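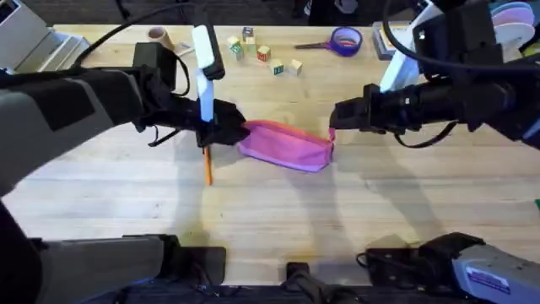
Kann man beim offenen Tag von Plultico auch ohne Anmeldung vorbeischauen? Klar, einfach reinkommen, der Eintritt kostet nichts.

Ich war am 12. Mai 2026 da und bin viel länger geblieben als geplant! Im Programm standen 6 Vorführungen, aber ich hing gleich bei den Roboterarmen und dem Federmäppchen fest. So ein Reißverschluss ist ja schon für mich manchmal fummelig … 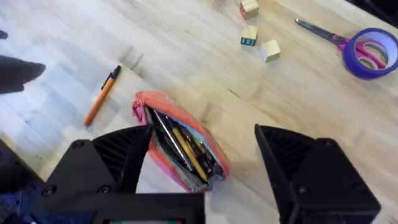

Danach gab's Kaffee und eine kleine Fragerunde (71 Leute auf der Gästeliste, ganz schön eng). Im April war das Team schon bei Vosell zu Gast.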